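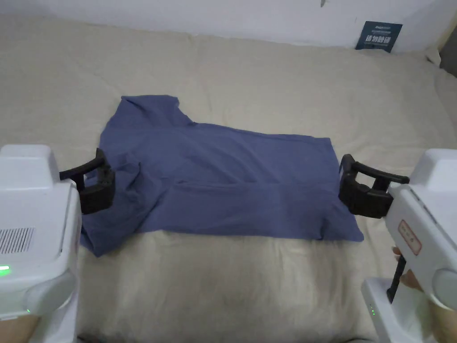 Why does a gripper keep pinching after you've let go of the trigger?
Most often the return spring has gone weak or there's lint packed in behind the jaw, so the finger never gets the push it needs to open. Switch off, clean it out, and try again before you order parts.

jotent_fan
Right, so mine did this over the weekend. Folding T-shirts, session 14 of the batch, let go of the right trigger and the jaw just stayed shut on the hem. I pulled (I know, I know) and tore a strip off the shirt. Light stayed green the whole time!

Shalini Nautiyal
Green only means it's powered, at least on our Jotent pair. We had 145 folds logged without a hiccup and then three stuck jaws in an hour. Cleaned the pivot, all fine again.

wastwood_kev
Don't agree about lint. I cleaned mine twice and it still stuck. In my case the trigger rod was bent, only a hair, and you had to take the cover off to see it. New rod from Oltlow, eight days in the post.

Shalini Nautiyal
Fair enough, but was yours dropped? A rod doesn't bend by itself.

wastwood_kev
...it may have met the floor in May, yes.

Omprakash Gautam
Bit worried by the pulling. I got my thumb in the jaw doing exactly that – it let go, then snapped back. Sore for days. Power off first, then ease the cloth out sideways. And please don't carry on using one that's stuck even once.

jotent_fan
Once seems a bit strict? I'd never get anything done.

Omprakash Gautam
Your thumb, mate. Ours goes on the shelf until somebody's had the cover off.

jotent_fan
OK, cover's off. Loads of grey fluff round the spring, and the rod looks straight to me. Shirt number 258 tomorrow if it behaves, will post either way.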